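How I ripen avocados without wasting half of them

I used to buy avocados for the weekend and cut into rocks. Now I buy them hard, four days early, and let the counter do the work (a paper bag with a banana speeds it up!).

Check them every morning with your whole palm - fingertips leave bruises.
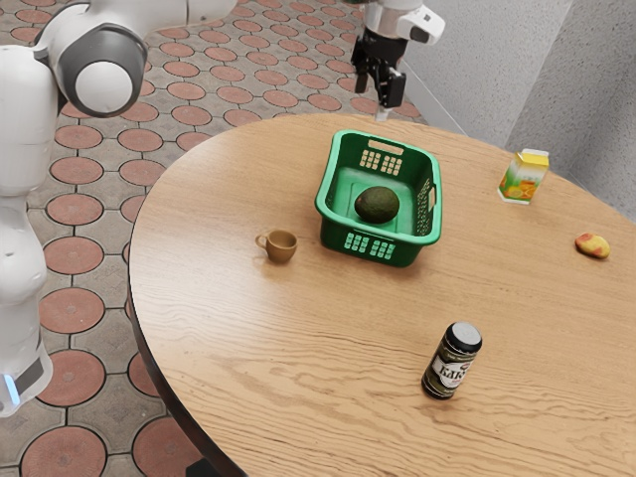
Once the neck end gives a little, move them to the fridge and they'll hold for two or three more days. My friend Teresa mashes hers right then with lime and freezes it flat in bags, 278 grams each, and it's great on toast.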